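Keeping Lettuce Crisp for Sandwiches (and Other Small Sandwich Matters)

I've been making packed lunches for my lot for more years than I care to add up, and if there's one thing I get asked about it's lettuce. It goes limp, it goes brown at the edges, it makes the bread soggy, and by Thursday half of it is in the compost. So I thought I'd put down what I do, with a few bits borrowed from friends along the way.

Wash it all at once when you bring it home. Pull the leaves off whole, swish them in a big bowl of cold water and leave them 2 minutes so the grit can sink. Lift the leaves out with your hands, don't tip the lot into a colander or you'll pour the grit straight back over them (I did this for years and wondered why my sandwiches crunched!).

Then dry them, and dry them properly. I have a Melach salad spinner that was a wedding present and still goes round, but a clean tea towel does just as well. Lay the leaves in a row, roll it up loosely like a Swiss roll and leave it on the side while you put the rest of the shopping away.

For keeping, I line a lidded box with kitchen paper, lay the leaves in, put another sheet on top and pop it in the bottom of the fridge. Change the paper when it feels damp. I usually get 4 good days out of a frilly lettuce this way and longer from a cos. Danuta Czerwiński, who taught me to make proper soup, keeps hers in the towel inside a carrier bag and swears it's better. I've tried both and couldn't tell you the difference, but the box stacks and the bag doesn't.

If a leaf has gone floppy, ten minutes in very cold water will often bring it round. Slimy is another matter, throw those out.

Now, the sandwich itself. Butter goes right up to the crusts, on both slices, even if you're having mayonnaise as well, as it helps keep the wet out of the bread. Tomato goes in the middle, never against the bread, and I salt it on a plate first and pat it dry. A big leaf can go on whole. If the rib is very thick, turn the leaf over and press along it with the heel of your hand until you feel it give, and then the top slice will sit flat and the whole thing won't slide about when you cut it.

For a lunchbox I wrap the leaf separately and let the children put it in themselves. They grumble, but they do eat it. 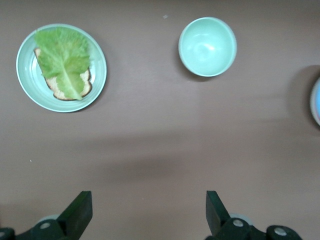

Leftover outer leaves, the tough dark ones, go into pea soup in my house, shredded and dropped in for the last few minutes with a bit of mint if the garden has any.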